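Flernar Releases Results of Gripper and Controller Comparison on Magazines and Other Thin Paper Goods

SOMVILLE, 18/02/2025. Flernar, an independent test lab for robot arms and end effectors, today released the results of its first comparison of grippers on magazines, brochures and other bound paper. The lab ran 2,070 attempts on a two-arm setup, using three types of gripper and two controllers. Of these, 1,051 ended with the item in or out of its basket with no dropped pages, no bent cover and no help from the operator.

The robot task was modeled on the same job done by hand, recorded from head height. 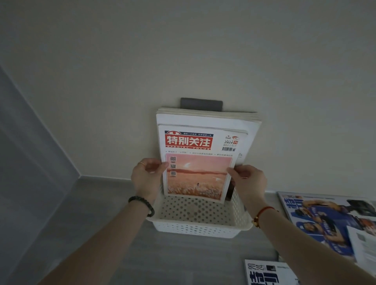 Magazines held upright in both hands at a white perforated basket

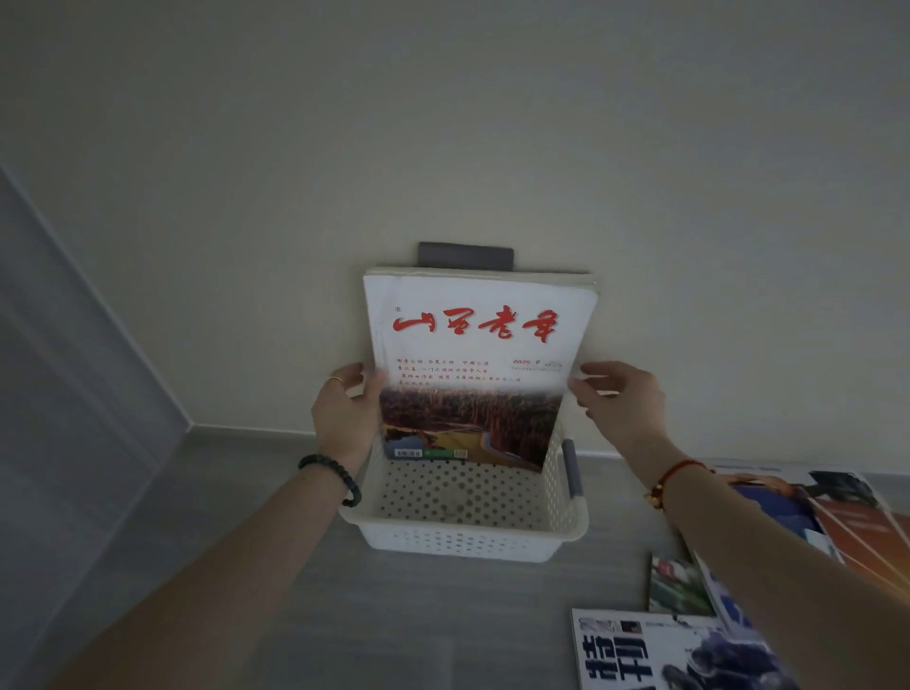
The lab recorded 120 runs by hand before any robot was put on the job. The hand recordings set the grip points, the order of moves and the time limit for the robot runs. They were also used to decide what would count as a failure.

"Paper goods get left out of most gripper tests, and we had been asked for them by customers in print distribution, libraries and mailrooms," said Morenike Effiong, head of testing at Flernar. "A box or a can holds its shape when you pick it up. A magazine folds over, and if you only have hold of the cover, the rest of it slides out from under you."

What was tested

Three end effectors were compared. The first was a parallel two-finger gripper made by Kvam, fitted with flat rubber pads. The second, also from Kvam, was a soft gripper with flexible fingers that curl around the item as they close. The third was a suction tool with a row of small cups, built by Flernar for the test from stock parts.

Each was run on the same pair of arms, first with the arm maker's standard controller and then with a force-sensing controller from Rorkico. The standard controller moves to a set position and closes the gripper to a set width. The Rorkico unit reads the force at the wrist and adjusts the grip during the lift.

The item set was made up of 218 magazines and brochures. It included stapled and glued bindings, glossy and uncoated covers, and both new copies and copies that had been read and handled. Every item was scanned and weighed before testing, and any copy with a torn cover or a loose page was taken out of the set and replaced.

Each attempt began with the item in one of three positions: standing in a shallow basket, lying flat on the floor, or lying flat with another item partly on top of it. The robot had to take hold of the item, raise it upright, hold it still with the cover facing the camera, and put it down at the target position. The hold was included because customers often need to read a title or a date label before an item is sorted.

Results

The parallel gripper with the Rorkico controller had the most clean runs of the six combinations. With the standard controller the same gripper dropped to third place. Most of its failures came from closing too far on thin issues and bowing them in the middle, which pushed the item out of one hand.

The soft gripper came second with the Rorkico controller. It did the least damage of the three and left no marks on glossy covers. Its main weakness was picking up items that were lying flat. The fingers are thick at the tips and could not get under an edge unless the item was already raised a little.

The suction tool was the best of the three at lifting flat items, and the worst at keeping them closed. It held the front cover well, but in many attempts the inside pages fell open as the item came upright. Results were poorer again on uncoated covers and on copies with a crease down the front. Changing the controller made little difference to the suction tool in any of the three starting positions.

Overlapping items caused trouble for every combination. The most common error was taking two items at once, and in most of these cases the system reported a good grip and carried on. Flernar counted all such attempts as failures, even when both items reached the target.

"We went back and forth on that one," said Chukwuemeka Sani, who ran the robot cell. "If you are clearing a floor, two at a time is fine. If you are sorting by title, you now have one item in the wrong place and no record of it. We scored for sorting."

Camera placement

The lab also compared two camera positions. One was mounted above and between the arms, at the height of a standing person's head. The other was fixed to the wrist of the right arm. Both cameras were the same model and were run at the same settings.

The head-height camera gave better results on finding the item and judging whether it was upright. The wrist camera was better in the last part of the reach, when the gripper itself blocks the view from above. For the main results, the head-height camera was used throughout so that all six combinations could be compared on equal terms. A smaller group of runs with both cameras feeding the controller is covered in the full report and is not part of the totals given in this release.

Glare was a problem on glossy covers when the overhead lights were at full power. After early trial runs the lights were turned down, and the lower setting was kept for the whole test. Flernar plans to repeat part of the work under brighter light, closer to what is found in a warehouse.

Limits of the test

The results apply to the arms, pads and settings used. Flernar did not tune the grippers for each item, and a maker's own engineers would probably get better figures from the same hardware. Newspapers, single sheets and hardcover books were left out. No attempt was made to measure wear on the gripper pads, although one set of pads on the parallel gripper was changed partway through after it picked up ink and began to slip. The affected runs were thrown out and done again.

Kvam and Rorkico supplied equipment on loan and were shown the results before publication. Neither company paid for the test or had a say in how it was scored.

"The number that matters most to us is the gap between the two controllers on the same parallel gripper," said Nahom Woldemariam, product manager at Rorkico. "We would like to see it on thicker catalogs as well, and we have sent Flernar a second unit for that."

Damilola Tamuno, applications engineer at Kvam, said the company is working on a thinner fingertip for the soft gripper. "The flat pickup result is fair. We knew the tip was too thick for paper, and the video makes it plain. We will send the new part when we are happy with it."

Next steps

A second round is planned for April. It will add the thinner Kvam fingertip if it is ready, a combined tool with one suction cup between two fingers, and a check for double picks based on weight at the wrist. The item set will stay the same so that the two rounds can be compared directly.

The full report, the scoring sheet and the list of settings for each combination are available from Flernar on request. Video of all failed attempts is available to gripper and controller makers who sign the lab's standard data agreement. Companies that want to enter a gripper in the second round should contact the lab before the end of the month and should be able to supply two matching units, one for each arm.

About Flernar

Flernar tests robot arms, grippers, cameras and controllers for manufacturers and buyers. The lab is based in Somville and publishes its scoring method with every comparison.

Press contact: Chibuzor Oyelaran, Communications, Flernar, Somville

Recent releases

Flernar Opens Second Two-Arm Test Cell in Somville
Finger Pad Materials Compared on Wet and Dusty Cartons
Updated Scoring Rules for Dropped and Damaged Items
Wrist Cameras: Notes From a Short Test of Cable Routing
Flernar and Kvam Agree on Loan Terms for Test Hardware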